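Workspace fit-out and shared bench project: progress report for the period to September

Prepared for the Ulard Small Facilities Fund

Summary

The main room at Kushnir is in use. The desks are up, the counter along the back wall has been sorted and the cabling is partly done. Spending to the end of the period is $2,645 of the grant, with $545 committed but not yet invoiced. We expect to finish inside the original amount and are not asking for a variation.

Work completed

The old fixed benches came out in the first week. Removing them took longer than planned as two were glued to the wall as well as screwed, and the plaster behind had to be patched and painted. The patching was not in the original quote. We covered it from the contingency line.

The standing desks were delivered flat from Nasero and put together in-house. One leg set arrived with the wrong feet and was swapped at no charge. All the desks have been run through their full height range with the equipment on them. One desk had to be moved forward a hand's width so that its monitor leads were not pulled tight at the top setting.

We kept the existing timber cabinets at the back. The application allowed for replacing them, but the drawers were sound once the runners were cleaned, and the money is better spent on power outlets. The drawers were emptied, wiped out and relabelled. We pulled out 128 items that had no owner or no use, mostly dead chargers, odd brackets and manuals for equipment we no longer have. Usable pieces went to the Ruvotus tool library and the rest to e-waste.
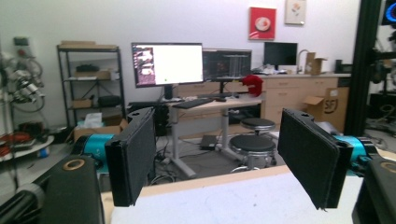 Kushnir Workshop and Facilities Team

The standing desk in the middle of the room has a light wood-toned top and white metal legs, and carries two monitors with the keyboard and mouse. The computer tower is on the floor underneath. Round black stools are kept at this desk instead of office chairs. They take up less room and people moving between sitting and standing have said they prefer them, although two users with back trouble have asked for something with support. We will buy one proper chair and leave it in the room for whoever needs it.

The counter with the tap is still collecting things. There is a cardboard box on it as well as a monitor and smaller items, and this is the part of the room that most needs a rule. We are proposing that nothing electrical be kept within arm's reach of the tap, and that boxes be unpacked or moved to the store by 5 pm. The spare monitors will be offered to other teams first -- if there are no takers they go in the store.

Work outstanding

Cabling under the desks is the largest job left. Leads are still running across the floor near the middle desk. We have the trays and clips on site but the electrician wants to add the floor outlet before we fix anything permanently, so that the trays only go on once. Until then we have asked people to keep the stools clear of the leads.

Seven new outlets are planned in total. The wall ones are in and tested. The floor outlet and the run along the back counter are still to come.

Lighting has not changed from the last report. The fittings over the counter are dimmer than those at the front, and we have one quote for replacing them. A second is needed under our purchasing rules.

Budget

Spent to date: $2,645
Committed, not yet invoiced: $545

The committed amount covers the electrician's return visit and the supportive chair. Delivery on the desks came in under estimate and has offset part of the plaster work.

Risks

The only real risk to the finish date is the electrician's availability. If the floor outlet slips past next month we will put down temporary cable covers, which we can borrow from Ruvotus. Use of the room would carry on as normal.

Next steps

Get the second lighting quote. Fit the floor outlet, then the trays. Put the counter rule to the room users and post it by the tap. Send the final receipts to Ulard with the closing report.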